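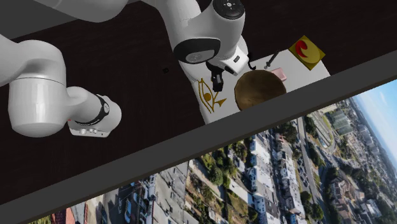 Community Mapping Program, Nemdale: Call for Resident Participants

Reading time: 7 min

The Akiden Institute for Local Studies invites adult residents of Nemdale to take part in a study of how people find their way around the city on foot. The study is open to anyone who has lived within the city limits for at least one year. No experience with maps, surveys or research is needed. Participants will be paid for their time.

Applications will be accepted until 11/16/21. Late applications will be placed on a reserve list and considered only if a place becomes open.

Background to the Study

Nemdale was built in stages. The streets near the river follow the old property lines, the streets north of the rail yard follow a grid, and the neighborhoods on the eastern slope were laid out after the city took in the village of Grunitz. Residents have long reported that the official street map is of limited help to a person walking. It shows where the roads go. It does not show which stairways are steep, which crossings take a long time, which paths are dark after supper, or which shortcut behind the grocery store is used by half the neighborhood every morning.

The Institute wishes to record this everyday knowledge in an orderly way. The results will be used to prepare a walking atlas of the city, which will be printed and given without charge to public libraries, schools and clinics. A written report will also be sent to the city planning office.

An earlier round of the study was carried out in the Thongsuk district, where 39 residents took part. Their walking diaries recorded several footpaths that were missing from the city's own records, and the form of the diary was changed in response to their comments. The present round extends the work to the rest of Nemdale.

Who May Apply

The Institute is seeking 100 participants. Applicants must:

- be 18 years of age or older;
- have lived in Nemdale for at least one year at the time of application;
- make at least 3 trips outside the home in a usual week, of any length, in which some part of the trip is made on foot or by wheelchair;
- be able to keep a short written or spoken diary for four weeks.

Applications from people who use a wheelchair, walker or cane are strongly encouraged, as are applications from people with low vision and from parents or caregivers who regularly travel with small children. Of the 100 places, 66 will be divided evenly among the city's districts. The remaining places will be filled from the general list, with attention to age, length of residence and the kinds of trips that applicants usually make.

Employees of the Institute and members of their households may not apply. Persons who took part in the Thongsuk round may apply again, but new applicants will be considered first.

What Participants Will Be Asked to Do

Participation has four parts.

Opening session. Each participant will attend one group session lasting two hours. Staff will explain the diary, hand out materials and answer questions. During the session, each participant will be asked to draw from memory a map of the area in which he or she lives. Drawing skill is of no importance. The Institute is interested in what people include, what they leave out, and what they call things.

Walking diary. For four weeks, participants will keep a diary of their trips on foot. Each entry should give the starting point, the end point, the route taken, and any remark the participant wishes to make. Most entries can be completed in five minutes. The diary may be kept in the printed booklet or left as a voice message on the study telephone line. Participants are not expected to make extra trips, and a day without a trip is recorded simply as "no trip."

Accompanied walk. Each participant will choose one familiar route and walk it with a member of the study staff. The walk will not last longer than one hour, and the participant sets the pace. Staff will take notes and may ask about names, landmarks and habits along the way. Walks will be moved to another date in case of ice, heavy rain or extreme heat – participants should not feel any need to go out in poor conditions.

Closing interview. At the end of the diary period, each participant will meet with a staff member for a private interview lasting no more than one hour. The interview may be held at the Institute, by telephone, or at a branch library.

Payment

Participants will receive a payment for each of the four parts, made by check or prepaid card after that part is finished. A schedule of payments is enclosed with the application form. A participant who leaves the study early will keep all payments already received and will be paid for any part completed before the date of leaving.

Bus fare to and from the opening session and the closing interview will be repaid. Child care will be provided at the opening session if requested on the application form. Participants who receive public benefits may wish to ask their benefits office whether study payments must be reported.

Privacy

A record of where a person walks is private information and will be treated as such. Diaries will be stored under a number, and the list that connects names with numbers will be kept in a separate locked file. Home addresses will not appear in the atlas or in the report. Routes will be published only in combined form, so that no single person's trips can be picked out. Quotations from diaries and interviews may be used without a name, and only where the participant has given written permission.

Memory maps drawn at the opening session remain the property of the person who drew them. The Institute will make a copy and return the original. Selected copies may be reproduced in the atlas, again only with written permission. Refusing permission does not affect payment or any other part of the study.

Voice messages will be typed out by Institute staff and then erased. Printed diaries will be kept for five years and then shredded.

Participants may leave the study at any time and for any reason, and need not state the reason. A participant who leaves may ask that his or her diary be destroyed, provided that the request is received before the combined maps are prepared.

Language and Access

All sessions will be held in English. Interpreters, including sign language interpreters, will be provided on request. Printed materials are available in large type. The session room is on the ground floor and has a step-free entrance from the parking lot on the east side of the building. Applicants who need any other arrangement should describe it on the form or speak with the study office. Such requests are not seen by the staff who select participants.

How to Apply

Application forms are available at the front desk of the Akiden Institute and at every branch of the Nemdale Public Library. The form is two pages long. It asks for the applicant's name, contact details, age group, district, length of residence, and a short description of one trip the applicant makes often. The description may be a few lines. It will not be graded for spelling or style.

Completed forms may be returned by mail, placed in the collection box at any library branch, or handed in at the Institute during office hours. Applicants who would prefer to apply by telephone may call the study office, where a staff member will fill in the form on their behalf.

Only one application per person will be considered. More than one member of a household may apply, but in most cases only one will be selected. All applicants will receive a written reply, whether or not a place can be offered. Those selected will be sent a consent form and a choice of session times, and are asked to return the signed consent form within ten days. Places not confirmed within that period will be offered to the next person on the list.

After the Study

The walking atlas is planned for publication in May. Every participant who completes the study will receive one printed copy and an invitation to a public reading and display of the maps. Participants who wish to be thanked by name in the atlas may say so at the closing interview – otherwise no names will be listed.

The Institute may contact participants once more, within a year of the closing interview, to ask whether their usual routes have changed. Replying is optional.

Questions

Questions about the study, about access, or about the rights of participants may be addressed to Adesuwa Effiong, Study Coordinator, at the Akiden Institute for Local Studies, Nemdale. Letters should be marked "Community Mapping Program" on the envelope. Callers who reach the office outside of business hours may leave a message with a name and telephone number, and the call will be returned on the next working day.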